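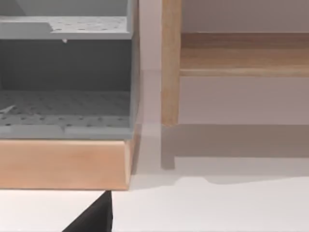 Keeping Shadows Out of Your Obstacle Map

If you have been running the Trarach planner in simulation for any length of time, you have probably met the phantom obstacle. The arm stops over a perfectly good stretch of white floor, the planner reports a collision, and you sit there scratching your head (I certainly did, for most of an afternoon!). Very often the culprit is a shadow that the segmenter has taken for a solid thing.

We'll fix it in the Ibarra perception node, which sits between the cameras and the planner. You'll need a working Jurside scene with depth turned on, and a cup of something warm wouldn't hurt.

Start by opening the node's settings file and finding the block called floor_filter. Set it to enabled, then set min_height to 2 millimeters. Anything the depth image places lower than that gets treated as floor, however dark it looks in color. Save, restart the node, and let it run for 1000 steps before you judge it, as the height estimate needs a little while to settle down.
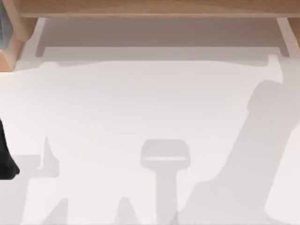 Page last changed: December 13, 2023

A pale surface with gray arm shadows spread over it is just the kind of view to test on, so park your arms where they throw a good dark patch and bring up the mask viewer. With the filter off, you'll likely see the darker patches outlined as objects. Turn it on and the outlines should go away, while the shelf and any real gripper parts stay put.

If a shadow still hangs on, check the depth range first. Ours was clipped at 600 millimeters when we moved over from the Pakstead setup, and everything past that came back as empty, so the node fell back to color and we were right where we started. Raise the limit, restart, and look again.

One small caution before you go. Thin things lying flat can slip under the filter too, so if your task involves picking up cards or paper, lower min_height a bit at a time and watch the mask as you do it. The planner reads the new masks on its next cycle, and you won't need to rebuild the scene.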